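제3장 시연을 통한 작업 교시

학습 목표
직접 교시와 원격 조작 교시의 차이를 설명할 수 있다.
양팔 작업의 시연을 구간으로 나누고 각 구간의 종료 조건을 기술할 수 있다.
시연 데이터의 기록 항목과 표본화 주기를 작업 특성에 맞게 정할 수 있다.

3.1 교시의 두 가지 방식

앞 장에서는 로봇의 동작을 경유점과 보간 규칙으로 기술하였다. 이 방법은 대상물의 위치와 형상이 고정된 공정에서는 충분하지만, 천이나 케이블처럼 형상이 매번 달라지는 대상에는 적용하기 어렵다. 의류 한 벌을 집는 동작만 하더라도 파지점의 좌표를 미리 정할 수 없으며, 주름의 방향과 겹침 상태에 따라 접근 각도가 바뀐다. 이 장에서는 사람이 작업을 수행해 보이고 그 기록으로부터 제어 정책을 얻는 방법을 다룬다.

직접 교시(kinesthetic teaching)는 작업자가 로봇 팔을 손으로 잡고 움직여 관절 궤적을 기록하는 방식이다. 중력 보상이 가능한 팔이면 별도의 입력 장치가 필요 없고, 작업자가 접촉력을 손으로 느낄 수 있다. 그러나 양팔을 동시에 움직이면서 그리퍼의 개폐까지 조작하기는 어렵고, 작업자의 손과 팔이 카메라 영상에 들어가 학습 데이터를 오염시킨다.

원격 조작(teleoperation) 교시에서는 작업자가 주 장치를 움직이고 종 장치인 로봇이 이를 따른다. 주 장치와 종 장치의 기구학 구조가 같으면 관절각을 그대로 대응시킬 수 있고, 구조가 다르면 말단 자세를 대응시킨 뒤 역기구학으로 관절각을 구한다. 후자의 경우 특이 자세 부근에서 관절 속도가 급격히 커질 수 있으므로 속도 제한을 두어야 한다.

3.2 예제 작업: 소파 위의 의류 정리

이 장 전체에서 사용할 예제는 소파 좌판에 놓인 의류를 양팔 로봇으로 집어 펴고 접는 작업이다. 좌판은 작업대와 달리 눌리면 변형되고 가장자리가 둥글다. 따라서 그리퍼의 하강 높이를 상수로 둘 수 없으며, 손가락 끝이 직물에 걸리는 경우도 고려해야 한다. 시연은 두 그리퍼를 모두 연 상태에서 시작한다.
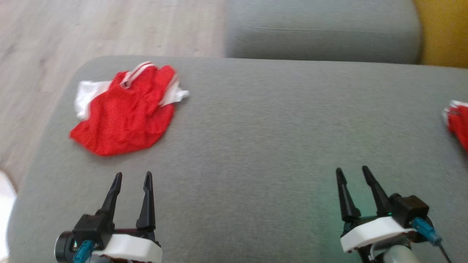
한 회의 시연은 접근, 파지, 전개, 접기의 네 구간으로 나눈다. 접근 구간은 한쪽 그리퍼의 손가락 사이에 옷감이 들어온 시점에서 끝난다. 파지 구간의 종료는 그리퍼 개도와 모터 전류로 판정한다. 얇은 옷감에서는 개도 변화가 작으므로 전류 조건을 함께 사용한다. 전개 구간에서는 두 팔이 옷감으로 연결된 폐연쇄를 이루며, 두 말단 사이의 거리가 옷감의 폭을 넘으면 장력이 급격히 증가한다.

어깨끈이나 단처럼 폭이 좁은 부분은 시각적으로 구별하기 쉬워 작업자가 파지점으로 선호하는 경향이 있다. 이러한 선호는 데이터에 그대로 반영된다. 학습된 정책이 해당 부분이 가려진 배치에서 실패한다면 파지점의 분포부터 확인한다.

3.3 기록 항목과 표본화

기록에는 각 팔의 관절각, 그리퍼 개도, 주 장치의 명령값, 카메라 영상이 포함된다. 관절각의 실측값과 명령값은 반드시 구분하여 저장한다. 접촉이 발생하면 두 값의 차이가 커지며, 이 차이는 힘 센서가 없는 시스템에서 접촉력을 간접적으로 나타내는 정보가 된다.

본문의 예에서는 관절 신호를 50 Hz로 기록한다. 영상의 주기가 이보다 낮을 경우 각 관절 표본에 그 시점까지 획득된 가장 최근의 영상을 대응시킨다. 미래의 영상을 대응시키면 실행 시에 얻을 수 없는 정보가 학습에 섞인다.

실습에서 사용하는 Feltura 기록 도구는 정책의 출력을 16개 시점의 명령열로 묶고, 그중 앞의 8개를 실행한 뒤 다시 추론한다. 묶음이 길면 동작은 매끄러워지나 옷감이 미끄러졌을 때의 대응이 늦어진다. 이 값의 선택은 3.5절에서 다시 다룬다.

3.4 시연의 품질

같은 배치에서 작업자마다 다른 순서로 접으면 데이터는 다봉 분포를 이룬다. 평균 제곱 오차로 학습한 정책은 이 경우 어느 시연과도 일치하지 않는 중간 동작을 출력할 수 있다. 수집 전에 접는 순서와 먼저 움직일 팔을 정해 두면 문제를 줄일 수 있다. 다만 옷의 초기 배치는 통일하지 않으며, 매회 위치와 방향을 바꾸어 놓는다.

파지에 실패한 뒤 다시 집은 시연은 삭제하지 않고 별도의 표지를 붙여 보관한다. 복구 동작이 포함된 기록의 처리 방법은 다음 절에서 설명한다.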